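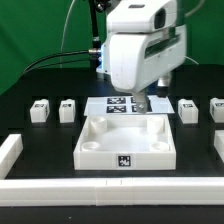

August 10, 2023. Gloss readings on the Histerow glaze tests, second firing. The first set from February was read on the bench by the window and the numbers wandered by up to 7 units between morning and afternoon, so this set was read with the blinds down and the meter warmed up beforehand. Background still matters for the visual grading. Visual grades from here on are to be made against the gray card only. Meter readings are not affected.

Notebook | Glazes | Clay bodies | Kiln log | Contact
3 min read

Tiles: 24, all Manalo body, bisque fired, one dip each. Tile numbers are in iron oxide on the back. Tile 11 has its number smeared and was identified by elimination.

Meter zeroed on the black standard before each row. Three readings per tile, middle of the tile, turned a quarter between readings. Tiles with a visible pinhole under the aperture were shifted a little and read again.

Highest mean was 51, on the tile with the most frit. The matte recipe fell below what the low range can separate, so those are entered as "low" with no figure. I don't want an invented decimal in that column.

The Kunura feldspar batch is coarser than the previous bag. Sieve residue was visible without weighing. The tiles made from it have a faint orange peel surface which the meter averages over and a fingertip doesn't. Touch grade added as a separate column.

Crazing: ink test on all tiles, wiped after soaking. Lines on the thick edges of the Gratulell recipe, none in the middle. Either the dip drained unevenly or the fit is marginal. Both can be checked with a thinner slip.

Open items:
- Resieve Kunura at a finer mesh and repeat the frit series.
- Mix 400 g of the Gratulell recipe with extra silica, same dip time.
- Write the specific gravity on the bucket lid. It is missing from the February page and I could not reconstruct it.
- Replace the cracked kiln shelf before the next load. Tiles at the back left sat tilted.

Cone pack from the lower shelf bent further than the upper. Not corrected for in the table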